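Fiche mise à jour le 6 octobre 2021. Elle remplace celle de l'ancien catalogue, où la bande n'existait qu'en coupe courte.

# Bande transparente Kolus pour plans de travail et tables

La bande Kolus est une longue bande de plastique transparent, à poser sur une table, un établi ou un plan de travail. Elle sert à protéger une zone de passage, à couvrir un gabarit imprimé ou à délimiter deux postes sur un même plateau. Elle n'est pas adhésive. On la pose, on la déplace, on la range à plat ou roulée.

Elle est découpée à la commande dans l'atelier de Grevcombe et vendue à la pièce. Les deux bords longs sont coupés droit, sans ourlet ni biseau. Les petits côtés peuvent être arrondis sur demande, sans supplément.

## Caractéristiques

| | |
|---|---|
| Référence | Kolus 308 |
| Matière | plastique transparent, incolore |
| Longueur standard | 1 000 mm |
| Longueur maximale | 2 043 mm |
| Pose | libre, sans colle |
| Faces | lisses, réversibles |
| Conditionnement | à l'unité ou par lot de 6 |
| Coupe | à la commande |

La longueur maximale correspond à celle de notre table de coupe. Pour couvrir un plateau plus long, il faut mettre deux bandes bout à bout. La jonction reste visible et les petits côtés doivent alors rester droits : merci de le préciser dans la commande, car l'atelier ne peut pas le deviner.

## Sur quel support la poser

Un support plat et lisse convient le mieux. Sur un bois très veiné ou un carrelage à joints creux, la bande repose sur les reliefs et bouge davantage. Elle peut aussi servir sur un plateau verni, à condition que le vernis soit sec depuis longtemps. Un vernis récent peut marquer, et nous ne reprenons pas les bandes collées à un meuble.

La couleur du support change beaucoup l'aspect. Sur un plateau foncé, la bande se remarque peu et ce sont surtout les reflets qui la signalent. Sur une surface blanche et lisse, le bord du plastique se lit comme une ligne épaisse, pâle et translucide, et une zone plus grise apparaît derrière. Les petites traces et les poussières s'y voient aussi. Les clients qui cherchent une protection aussi discrète que possible sur un plateau blanc doivent en tenir compte avant de commander une grande longueur.

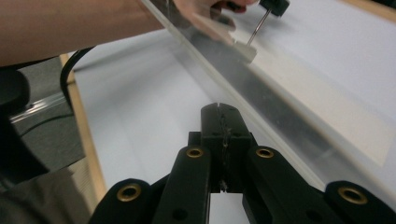 ## Mise en place

1. Dépoussiérer le support avec un chiffon sec. Un grain resté dessous se verra et finira par rayer la face inférieure.
2. Dérouler la bande et la laisser à plat une nuit dans la pièce où elle servira. Les bandes livrées en rouleau gardent une légère courbure les premières heures.
3. Retirer le film de protection sur les deux faces. On le décolle par un angle, lentement, en le rabattant sur lui-même.
4. Poser la bande par une extrémité et accompagner le reste de la main.
5. Vérifier qu'elle ne dépasse pas du plateau. Une extrémité en porte-à-faux accroche les manches et finit par se tordre.

Pour une pose en diagonale, par exemple entre deux postes qui se font face, prévoir la longueur réelle de la diagonale et non celle du plateau. L'erreur est fréquente dans les commandes et une bande trop courte ne se rallonge pas.

Si la bande doit rester au même endroit plusieurs semaines, deux pastilles antidérapantes Tlapale suffisent, une à chaque bout. Elles sont blanches et se voient à travers le plastique. Nous déconseillons le ruban double face, qui laisse des résidus sur la bande comme sur le meuble.

## Entretien

De l'eau tiède, un peu de savon doux, un chiffon non pelucheux. Rincer, essuyer, laisser finir de sécher à l'air. Le papier essuie-tout est à éviter : il laisse des fibres et, à la longue, un voile de micro-rayures.

Pas d'alcool, pas d'acétone, pas de poudre à récurer. Les produits pour vitres sont tolérés s'ils ne contiennent pas d'ammoniaque – lire l'étiquette, certains en contiennent sans l'annoncer sur la face avant.

Les peluches se déposent surtout le long des bords. Un pinceau souple les enlève mieux qu'un chiffon. Pour les traces de doigts, un chiffon à peine humide suffit, passé dans le sens de la longueur.

Ne pas poser de récipient sortant du four ou du feu. La bande n'est pas un dessous-de-plat et une marque de chaleur ne s'efface pas.

## Découpe chez soi

La bande peut être raccourcie au cutter, avec une règle métallique. Passer la lame plusieurs fois sans forcer, sur un tapis de coupe. Les ciseaux donnent un bord ondulé. Garder le film de protection pendant la coupe, puis passer un papier abrasif très fin sur l'arête si elle accroche.

Une bande recoupée n'est ni reprise ni échangée.

## Produits associés

- **Pastilles Tlapale** : antidérapantes, blanches, repositionnables, vendues par planche.
- **Tube de rangement Pestalen** : carton rigide, avec bouchon à chaque extrémité. Il accepte une bande roulée, même à la longueur maximale. Ne pas serrer l'enroulement.
- **Chiffon non pelucheux** : à l'unité, lavable en machine.

## Commande et délais

Indiquer la longueur en millimètres, le nombre de pièces et la forme des petits côtés (droits ou arrondis). Sans précision, nous coupons droit. Les longueurs inférieures à la longueur standard sont facturées au prix de celle-ci, la chute étant jointe au colis si vous le demandez.

Les commandes standard partent sous deux jours ouvrés, les coupes spéciales sous une semaine. Les bandes de plus de 1 000 mm voyagent roulées, les autres à plat entre deux cartons.

À la réception, contrôler les bords avant de retirer le film. Une bande abîmée pendant le transport est remplacée si elle est signalée dans les six jours, avec le numéro de commande. Les questions de coupe sont à adresser à Crescencio Zavala, atelier de Grevcombe, en joignant un croquis coté si la forme n'est pas un simple rectangle.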